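Home > Student Projects > Robotics and Automation

Tidying up with two arms: my project report
Mahsa Jalali, 11 January 2019
Print this page | E-mail this page

My question was a simple one. If you teach a pair of robot arms to put cosmetics away by showing them how, does it help to give them a close-up view as well as the view from above? I trained the same network (we call it Sedar) twice, on 200 demonstrations each time, once with the wrist cameras and once without.
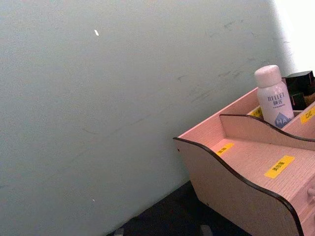
I picked cosmetics as they come in such awkward shapes. Tall things lean, round things roll, and my first week went on learning to drive the arms without knocking everything flat. I recorded 275 demonstrations in the end and threw out the clumsy ones.
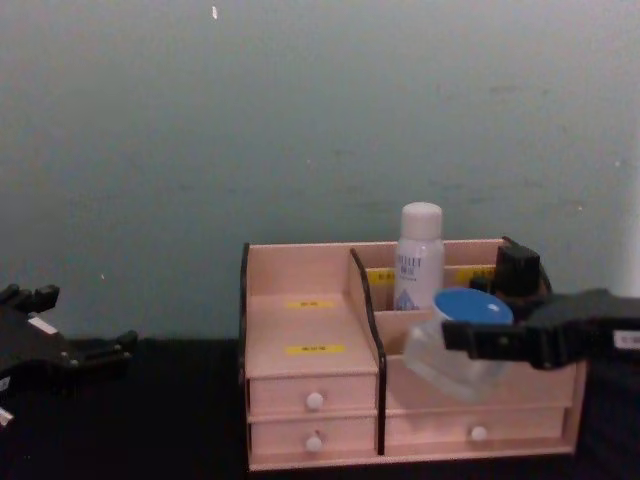 Jars were my favourite – a wide lid gives the fingers plenty to aim at. The curved divider on the pink organiser was much harder, and from the wrist view it hides a good bit of what's behind it.
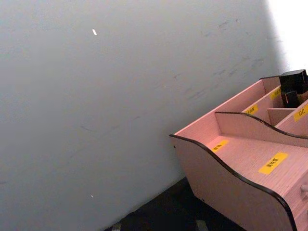

Results

I gave each version 40 tries. With the wrist views it managed 31, without them 19. Most of the misses were at the back compartments, where the arm came in too low and caught the rim.
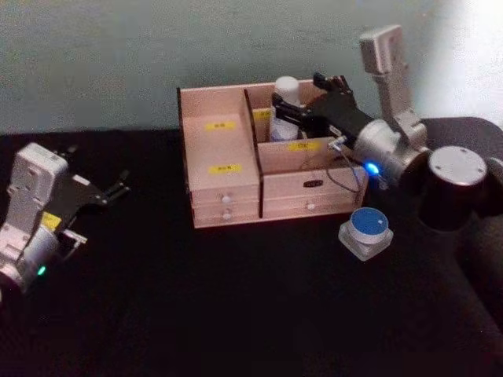 I'd also hoped the yellow labels would help it choose the right slot, but swapping them about made no difference at all, so I think it was going by position. Next I want to try a different organiser and see how badly it all falls apart!

Filed under: Robots, Final-year projects, Hilport Lab

Comments (3)

kazemi_r: Did you train both versions for the same number of steps?

Mahsa: Yes, 2,000 each. I'd have liked longer but the machine was booked.

Plordale Pete: Can it do my bathroom shelf next?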